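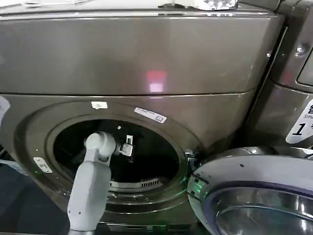

Write the House Rules Before the Robot Does the Laundry

I love watching a robot arm reach into a front-loading washer. I have been going to see it most weeks since spring and I'm not bored yet. The drum is dark, the opening is round, the door hangs open on one side exactly where an elbow would like to be, and into all that goes a slim white arm with a little gripper on the end of it. People do this half asleep with a basket on one hip. Getting a machine to do it well is wonderful work, and I want there to be a lot more of it.

So please read the rest as coming from a fan. I think we need rules for home robots around ordinary appliances, we need them written down, and we need them now, while the people building the things still have time to be influenced by them.

There are plenty of safety standards for robots in factories, and good ones. A factory can put up a fence. It can train everybody who walks in. A laundry room has a six-year-old in socks, and a door that somebody may push shut with a knee while the arm is inside. The fence doesn't carry over, and most of what I have read for the home so far stays very general on the point where I'd like it to be fussy.

Let me be fussy, then. The first rule I'd write concerns the drum. No arm goes in until the robot has its own evidence that the drum has stopped. A finished program on the washer's clock is a hint, and a pretty good hint, but the robot should look, wait, and look again. Fodora, whose software a lot of small labs use, leaves this check as a setting you can turn off. I would take the switch away.

Second, the door. While any part of the arm is past the rim, the door counts as part of the work. If it moves, the arm stops where it is and goes soft, so that a person can push it aside with one hand. I've argued with Florin Olteanu about this one for months. He builds grippers at Ginov and he worries that a limp arm will drop a heavy wet bath towel on the floor. Fine! Drop the towel. I will pick up that towel gladly.

Third, small things. Every washer I know collects bits: a scrap of tissue, a torn label, a button. To a person they are nothing. To a robot a little pale speck in a black drum might be trash, or might be the back of an earring, and it can't be left to guess. The rule should be that anything it can't name goes in a tray for a human to see. It never goes in the bin and it never gets left for the next load.

Then there is the question of how we report results, and on this I get a bit heated (sorry, Bronwyn). Bronwyn McKinnon runs the trials at Fasby, and her team's last write-up gave a score of 98 out of 100 for unloading. Great number. I cheered. But her own appendix has a second table, for runs where the door was left only partly open, and there the score was 91. I think both belong on the first page, in the same size type. She told me the journal wanted one headline figure. Then the journal needs a rule as well.

I'd go further and ask for the stops. The Seo log, which any group can add to, now holds 2,831 runs, and it has a column for every time the arm halted and why. It is my favorite thing to read on a train. You can watch a whole field learning that sleeves wrap around wrists. A lab that shares only its successes is keeping the most useful part in a drawer.

The usual objection is that rules this early will freeze things in place. I take it seriously, having seen a clumsy rule kill a nice idea. But none of mine says how to build an arm, how many fingers it gets, or what it should weigh. They say what must be true before it reaches in and what gets told afterward. Builders have the whole wide space in between, and the ones I know are clever enough to enjoy it.

There's an open meeting on a draft in October, and anyone who owns a washing machine is qualified to speak at it. I'll be the one near the front asking about the door.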